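1/ Finally moving my recipe scans and family photos off the cloud and onto a box in my own closet. Thread, for the nine of you who asked!

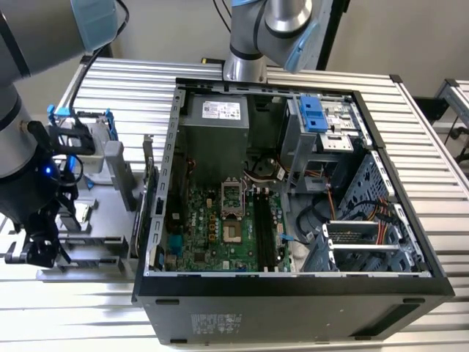

2/ My storage plan with Carano went up again in May and I'm just done. 373 GB of stuff, most of it pictures of soup. I got quotes on a new little server and laughed out loud, so used office desktops it is (I love a used office desktop). Check the socket before you pay, though. With the side panel off you can see a Dell board like this one has no processor in it, and that's another $28 on your bill.

3/ Software: I tried Plerkuder first, hated the menus, went with Lodhi. Setup took me one evening and most of a pizza.

4/ Memory next. More is nice, but for plain file sharing you really don't need much.

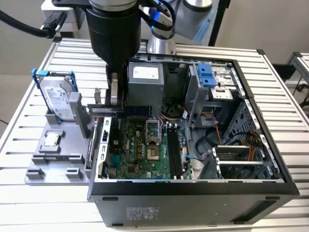
5/ Backups!! One copy at home, one at my sister's. I paid $87 for the second drive and I sleep great.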